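Garnomero Color Names
README, third go at it

So this is my list of what people in Plallosdale call their colors. It started as an argument over dinner (is it maroon or is it burgundy?) and got out of hand. I'd been keeping the answers on index cards in a shoebox, and last December I finally typed them all up. There are 1612 rows now, and 339 different color names, which is a lot more than I thought one town could come up with!

What's in here

One big file, names.csv, plus a smaller one called swatches.csv. Each row in the big file is one answer from one person looking at one swatch. You get the swatch number, the name they gave it exactly as they said it, a cleaned-up version of the name, the kind of light we were in, and whether they changed their mind. Lots of people changed their mind. I kept the first answer and put the second one in its own column.

I did not fix spelling on the raw names. If somebody wrote "fuschia" on the card then it says "fuschia" in the file, and you'll find the usual spelling next door in the clean column.

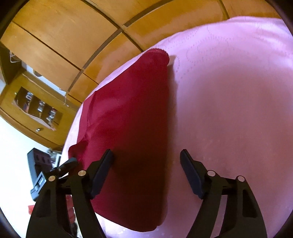 Reds and pinks were the big fight, so they get the most rows. I've got 400 answers just for those, and hardly anyone agrees on where pink stops. Some folks go straight from "light red" to "rose" and won't say pink at all. My favorite is still "church carpet" -- I left it in as its own name and I'm not merging it with anything.

Things to know before you use it

The swatches are cotton scraps, mostly from the remnant bin at Ngata Fabrics, and cotton looks different in daylight than under a kitchen bulb. Check the light column before you compare anything. Swatches 7 and up were dyed at home in the Clondport batch (long story, my old stockpot will never be the same), so the shade is a little uneven on those.

The ages are in wide bands and there are no names or addresses anywhere. If a card had something personal scribbled on it, I left that part out when I typed it up.

Blues are thin. I ran out of steam there, and out of blue cotton too.

Using it

Go ahead and use it for whatever you like, school projects included. A mention of Garnomero would be nice. If you spot a typo in the clean column, send me the row number and what you think it should say. Please don't send fixes for the raw column -- those are the way people wrote them and they're staying put.

Still to do: greens, and a better way to mark answers like "sort of tan, I guess."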